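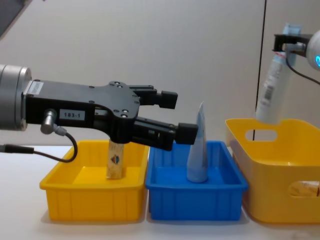

Recording demos for a two-arm bin sort (Vokum leader arms)

Updated August. Old version had the file steps in the wrong order, sorry.

This covers teleop recording only. Training is a separate page. Assumes both arms are powered, homed, and already paired with the leaders. If not, do the Nindier setup page first, then come back.

What you need

Two follower arms, two leaders, parallel grippers on both. Bins. A handful of items to sort, mixed shapes. Tubes are good, blocks are good, soft packets are annoying but you want them in there. Foot pedal if you have one. Arnano recorder 3 or later.

1. Lay out the bins

Side by side, close to the wall but leave room for the wrist to turn. Bigger deep bin on one side, shallow ones on the other. Small gaps are fine. Don't tape them down. You want them to shift a little between takes, otherwise the policy learns one exact spot and falls apart the first time somebody bumps the table.

Check cable slack now. Drive each arm to its far corner and back by hand. A loop hanging by the gripper is OK as long as it clears the bin rims. If it drags, reroute it before you record anything.

2. Zero the grippers

Leaders fully open, hit Zero. Fully closed, hit Zero again. Do both sides. Skip this and your finger widths drift and you won't notice til replay.

3. Dry run

No recording. Pick up a tube, carry it over to the big bin, let go. Do it until it feels boring. Grip near one end and let the rest hang, lower until the bottom end is just over the rim, then go in. Slow over the rim. Fast everywhere else is ok.

Keep the other arm parked open, close to its next item but not touching. Recording both arms moving at once is fine later. Not for your first set.

4. Record

Pedal down to start. Wait one beat. Do the pick. Place. Open fingers, back out straight up, pedal up.

One item per episode. Keep them short, 8 seconds is a good target, 16 is the cap. Longer than that gets dropped by the loader and it does not warn you.

Fumbled it? Keep going if you can recover. Recoveries are useful. If the item lands outside the bins, hit Discard and reset.

5. Change things up

Every few episodes: turn the item, stand it up, lay it down, swap which bin it starts in. Swap operators too if theres someone else around. My hand habits showed up in the data really badly the first time (always came in from the left, always).

6. Replay before you quit

Pull 3 random episodes and replay on the real arms, bins reset to match. Hand near the stop. Watch the fingers close. If they close late, your clocks are off, see Seok sync notes.

Then export. Check the episode count in the export log against the recorder. Our last set was 1,759 episodes and the export silently skipped a folder, so check.

Common problems

Gripper jerks at start: you moved before the beat. Wait.

Tube slips: more closing force, or grab lower down. Don't squeeze soft packets at the same setting, make a second preset.

Arm stops mid move with a joint limit message: back the leader off slowly, clear, re-pair. Discard that episode.

Pedal double triggers: unplug, replug. Still don't know why.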